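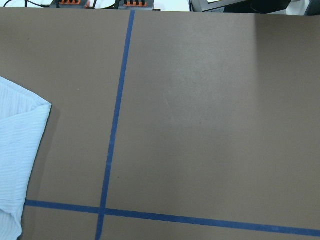 # Shirts won't come out the same width (pale blue stripe, long sleeve)

**Status:** open again
**Raised by:** Akirham packing room
**Sent to:** Stulero support
**Goes to:** Khổng shop, boxed

**What we reported**

Folded shirts should be 20 cm wide to sit in the Posent box with the lid shut. Ours come out at anything from 18 to 23. The lid will close on a wide one, but it creases the fold line and Khổng sends them back. We follow the Stulero folding card step by step. Cotton T-shirts done on the same table are fine. It's only the thin striped shirts.

**First reply from support (pasted in)**

> Please mark out your table with tape so that each shirt is laid in the same place. Most width problems are caused by shirts being laid down at an angle.

**Our answer**

The tape was already down when we raised this. Blue masking tape, lines both ways, crossing square as near as we can judge. It does help you see when a hem is crooked. I don't see how it helps with a sleeve that slides off while you're folding the side in over it.

We did check for angle, as asked. Laid the collar on a line, laid the hem by a line, folded as per card. First shirt 20, next 22. Same table, same hands, same tape.

## Tried so far

1. **Pressing first.** Better to look at, no change in width. The cloth is so light that it creases again as soon as you move it.
2. **Slower folding.** Support's idea. It took longer.
3. **Smoothing out from the placket with flat hands.** Some use on the body. Pulls the shoulders out of line if you lean on it.
4. **Doing up every button.** The card says "fasten top button". With only the top one done the fronts drift apart. With all of them done the body stays put, though the fronts still part below the last button, and the card doesn't mention that at all.
5. **Towel under the shirt.** Support suggested something with grip. The shirt stopped sliding and picked up the texture of the towel instead. Not doing that again.
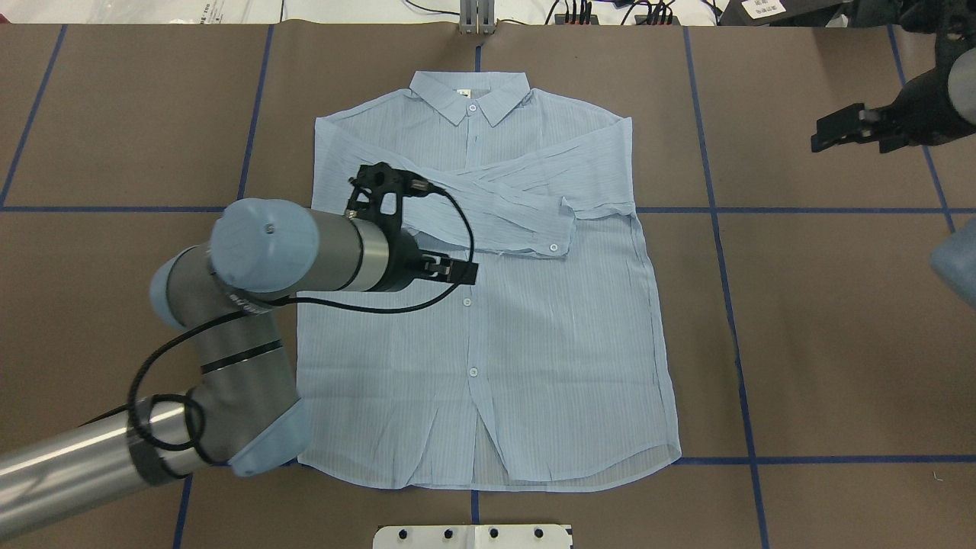 Step 4 on the card is where I think it goes wrong, whatever support says about angles. The wording is "bring both sleeves to the centre", and you can read that at least 2 ways. We'd been reading it as sleeves crossed over the upper chest, one lying over the other on the slant, with a cuff ending up on the right half of the chest and its button facing up. It looks tidy from above. But you've now got a thick band just under the collar and next to nothing lower down, so when the sides come in, the top half wants to be wider than the bottom. Measure at the chest and measure at the waist and you get different answers. Which of those is meant to be 20?

**Second reply from support (pasted in)**

> Crossed sleeves are correct for this style. Please make sure that both sleeves are equally tight.

**Our answer**

"Equally tight" isn't something I can measure. I'd also like to know which shirt it was tested on, as the drawing on the card has a stiff collar and no creases anywhere, and I have yet to meet that shirt.

We went back and took the sleeves one at a time to see which does the damage. 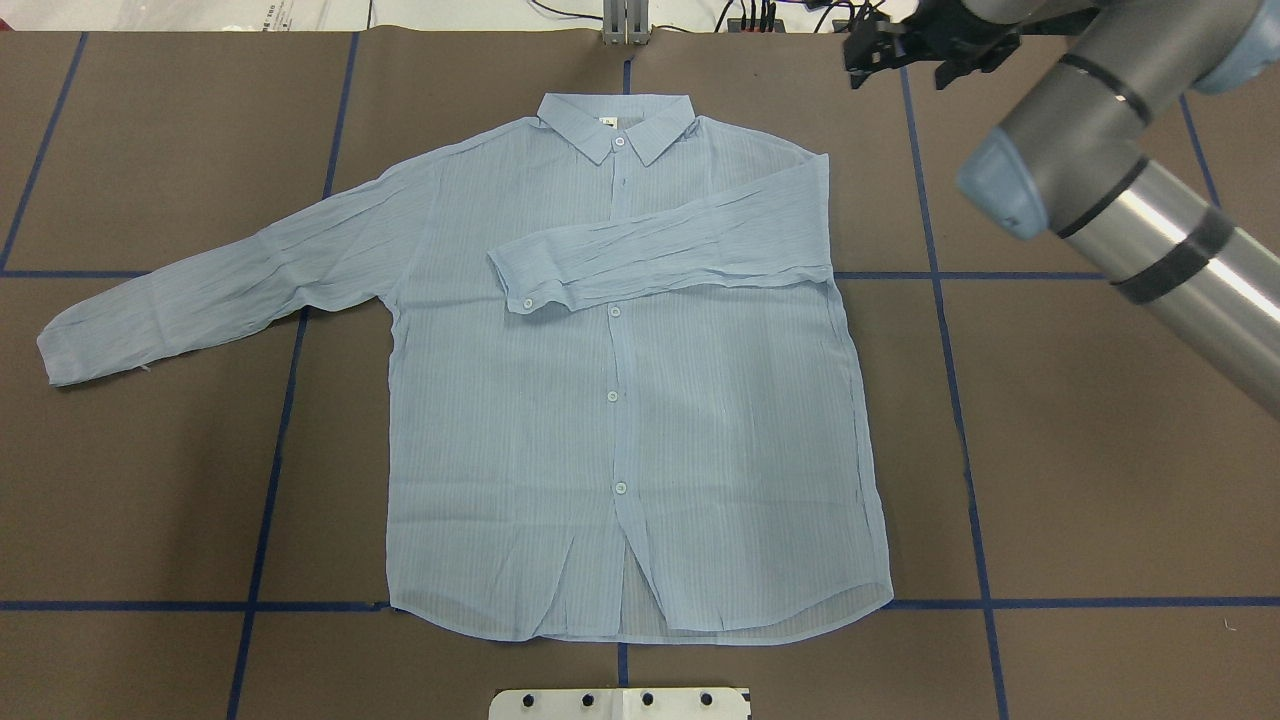 With one sleeve folded straight across below the collar and the other left out to the side, you can feel where the bulk builds up before the second one goes anywhere near it. The first sleeve is level and lies fairly flat. Adding the second on top is what makes the lump. So the next thing to try is turning the second sleeve down along the side seam, which the card doesn't allow for.

## Results, second sleeve turned down

- Chest 20, waist 19. Lid shuts.
- Repeated, chest 20, waist 20. Lid shuts.
- Repeated, chest 21. Lid shuts if you push it, so I'm calling that a fail.

Better than before. I'm not ready to call it fixed on three shirts, and I'd ask support not to close the ticket again on the strength of it.

## Still wanted from Stulero

- Whether 20 is measured at chest or waist
- A version of step 4 that says which sleeve goes first and where the cuff should finish
- An answer on whether the card was ever meant for cloth this thin

Khổng have been told the next box will be late. Tape stays down for now.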